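3.2 Portioning and bagging

The second part of the project looked at how produce should be split before it goes into slider bags. Hrvoje Živković wrote the storage plan and I kept the weight records. Total weight at the start of the trial was 1,274 g, divided between one basket and a set of clear bags from Verley.

The basket is perforated on the sides and bottom, so air reaches the lower layer. Larger pieces go in first where possible. Cut fruit was kept on top — its exposed face marks anything stored against it. Bags were laid out next to the basket before filling, with the sliders left on.

Each portion was weighed at the start and again after 36 hours. Bags were filled to no more than two thirds, pressed flat by hand and closed from left to right. Three bags were rejected at the first check for poor closure and replaced from the same pack.
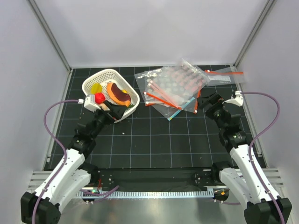

Slider colour was used as the only label. Orange was assigned to whole fruit and light blue to cut fruit; the paler strips were kept as spares. This worked for short runs but would not scale past 9 bags, at which point written labels are needed. Weight loss per portion is given in section 3.3.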